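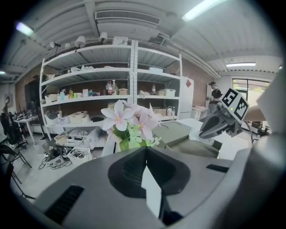

Fake flowers in a workroom, yes or no?

Home > Small Spaces > Shelving, Storage and Odds and Ends

marrowbone_jen
Okay, settle something for me. We have a back workroom at Braston (it's a little print and framing shop, I run the front half) and for years the only nice thing in there was the kettle. In January I brought in a bunch of artificial flowers, pink and white star-shaped ones with plenty of green leaves, and stuck them in a green vase where I can see them from my stool with the shelves behind. I love them! They make the big white metal shelving look like somebody meant it to look that way.

My coworker Stepan thinks fake flowers are sad and that I should either keep a real plant or leave the space alone. He also says if I want the room to look better I should start with the shelves. He may have a point there. The top ones are just boxes and papers stacked any old how, and the middle one collects bottles. Every spray bottle in the building ends up on it sooner or later.

So two questions. Are fake flowers okay in a room where people work? And how do you all deal with open metal shelves when the stuff on them is ugly but you need it?

tidewater_9
Team fake flowers. I killed three peace lilies in a room with no window before I gave up. Mine have been going for years and I rinse them in the sink when they get gray.

gus_in_the_garage
Sorry, I'm with Stepan on this one. Fake flowers are dust with a stem. A workroom already makes enough dust, especially if you're cutting mat board in there. Put the vase out front where customers can enjoy it and use the spot for something you need.

marrowbone_jen
Gus, the mat cutter is in the other room, so it isn't that bad. And I do need it! I need something pink to look at when I'm on hold with a supplier.

Boglárka Farkas
I do window displays, so I have opinions, sorry in advance. The flowers are fine. What makes fake ones look sad is leaving them the way they came out of the bag. Bend every stem a little. Pull one big bloom up higher than the rest and off to one side, let the small ones fill in low, and turn a few of the leaves so you see the backs. Takes five minutes. If your vase is the kind light comes through, put some clear pebbles in the bottom so the wire ends don't show.

On the shelves, I'd leave the white boxes alone and get rid of the papers. Boxes all one color read as calm even when they're crooked. Loose paper never does.

marrowbone_jen
Ooh, one of the white ones is already sitting up at the top left, the biggest of the lot, with pink on the edges of the petals. I did that by accident and was very pleased with myself. Going to try the leaf thing tomorrow morning before we open.

The vase is see-through green, so yes on the pebbles.

shelfish
What kind of shelving is it? I have the Trelledent one with the holes punched up the uprights, and the best thing I ever did was move the shelves. People put them together evenly spaced and never touch them again. I dropped the bottom shelf gap way down for trays and gave the extra height to the middle. Mine cost 370 for the double and I would buy it again.

marrowbone_jen
No idea on the brand, it was there when I started. Two bays with an upright in the middle that has the holes in it. I honestly never thought about the shelves moving, I figured they were stuck there for life. The trays are on the bottom left now, white and beige ones, and I've never thought about the gap above them.

gus_in_the_garage
See, now we're getting somewhere. Move the shelves. Then one bin for bottles, with a handle. Anything that doesn't fit in the bin goes home or goes in the trash. I had 16 half-used cans of stuff in my garage, and with a bin I have however many fit in the bin.

tidewater_9
I don't like the bin for bottles. You can't see what's at the back and you end up buying the same thing twice. I'd line them up along the front edge, labels out. Tall behind short.

gus_in_the_garage
Labels out lasts until the first person who isn't you puts one back.

tidewater_9
Then train them, Gus.

shelfish
Bin for cleaners, lined up for anything you use to do the work. That's how we do it and there have been no fights so far.

Boglárka Farkas
Can I ask about the kettle? Please tell me it isn't up with the sprays.

marrowbone_jen
No no, it's on a lower shelf on the right, next to a cardboard box. It's a small white one. We carry it to the counter to boil it. The box was supposed to be the tea box, then mugs went in, then a stapler.

Boglárka Farkas
Okay, good. I'd swap the cardboard for something with a lid and call it the tea station. Barta does a white lidded one that wipes clean. And keep the kettle at the front so you aren't dragging it over things.

plainsong308
Reading this with my coffee and I want to stick up for the flowers again. My mom kept silk ones in her sewing room and changed them every season. She called the whole cupboard of them Teremia, after a great aunt who wore big hats. I'd give a lot to have that cupboard now. Keep your flowers, Jen.

marrowbone_jen
Okay, that got me a little. Keeping them!

Update for everyone: I bent the stems and did the leaves and it really does look fuller. Stepan walked in and said "did you buy more?" and I said no, and he went to look at the shelf uprights with a screwdriver. He wants to start with the left bay. Does anyone know if you have to empty the whole thing first, or can you do one shelf at a time?

shelfish
One at a time on mine, top down, but take the heavy stuff off both sides. And get a second person to hold the other end.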